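Section 4: First Power-Up and Your First Fold

So you've read the safety section (you have, right?) and Dzintra Org has signed your sheet. Good! This section takes you from a cold start to a first go at the shirt task. I wrote it for new members of the Tindall Robotics Club, and I still follow it myself on Monday evenings when I'm tired and likely to skip things.

Give yourself 40 minutes the first time. You'll need two people, one at the keyboard and one at the stop button, and you don't swap halfway through a run.

4.1 Checking the floor and the wrist view

1. Leave the power off. Walk all the way around the frame and look at the cables. Nothing should be stretched tight or looped over a foot of the frame.

2. Push any slack back toward the computer. I like to start with the yellow cable – it's the easiest one to follow by eye – and then do the black ones.

3. Press the stop button down so it latches. Now switch on the computer and wait for the Jikska login. It's slow. Go fill your water bottle.

4. Log in with the club account and open the Views tab. Click each wrist in turn. You want to see both finger pads with a clear gap between them.

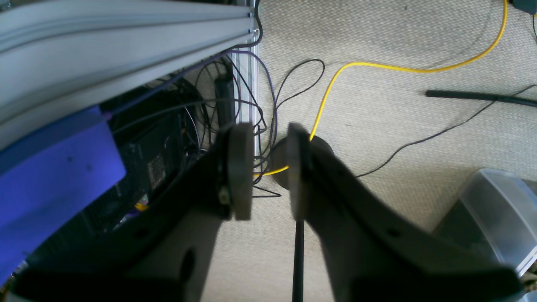

Figure 4-1. Wrist view with the fingers open and nothing between the pads.

5. If one finger looks blurrier than the other, don't panic and don't start twisting the lens. A part that sits very close to the lens will look soft. What matters is that the pads are easy to make out.

6. If the view is black, close the tab and open it again. If it's still black after that, get Aivar Paju before you unplug anything. He has the wiring chart and he's very attached to it.

Note: The view keeps running while the stop button is down, so you can do all of this with the motors dead. Please do!

4.2 Waking up the arms

1. Clear hands, sleeves, lanyards and laptops off the table. Say "clear" out loud and wait for your partner to say it back.

2. Twist the stop button to release it. The arms may sag a little before they hold.

3. In Jikska, choose Home Both. Keep your own head back from the table until the status line reads READY.

4. Set the speed limit to 2. The slider goes a lot higher and I know you want to try it – not tonight.

5. Open and close each gripper once from the menu. Listen as well as look. A steady hum is fine, but clicking means stop and write it in the log.

CAUTION: Never reach in to free a cable while the motors are on. Press stop first, every time, even if it wrecks a good run. I lost a whole evening's recording that way and I'd do it again.

4.3 Setting out the shirt

1. Take one T-shirt from the practice bin. Drop it on the left half of the table from elbow height and leave it how it lands. If you smooth it out, you've done the hard bit for the arm and your run won't count toward the Haltivmont qualifier.

2. Keep the red tape area on the right free. It marks where the finished shirt goes. The tape is getting pretty worn, so aim for the middle of the outline and don't fuss over the corners.

3. Load the profile called sovton_fold. The grip force should read 2000. That's in the controller's own units, so don't try to turn it into pounds, I've been down that road.

4. Start recording, count to three, then press Begin.

5. Bring the right arm down slowly until the fingertips are in a fold of cloth, then close.

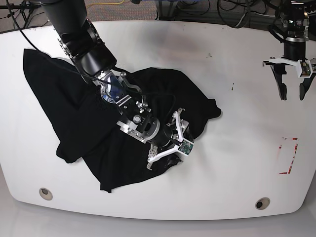

Pinching is the part everybody rushes, me included. Go for a raised fold wherever you can find one. On flat fabric the fingertips tend to skid, and then you end up pushing the shirt across the table like a snowplow. Dark shirts are harder to judge on the screen, so take your eyes off the monitor now and then and look at the real thing.

6. Lift a couple of inches and pause. If the cloth stays in the grip, carry on. If it slips out, open, back off and pick another fold.

7. Leave the left arm parked with its gripper open until you've got a hold you trust with the right. Moving both at once comes in Section 5.

8. When you're done (or fed up), press End, then Save. Write the run number in the paper log too. We're up to 146 and I'd like the two lists to match for once!

Note: Save the bad runs. Dzintra uses them when she goes over grip problems with the new group, and a run with a dropped sleeve gives her plenty to talk about.

4.4 Shutting down

1. Home both arms and wait for READY.

2. Press the stop button, then shut down Jikska, then the computer. Keep to that order.

3. Put the shirt back in the bin. Unfolded is fine.

4. Initial the log and hand the key to Aivar before 9 p.m.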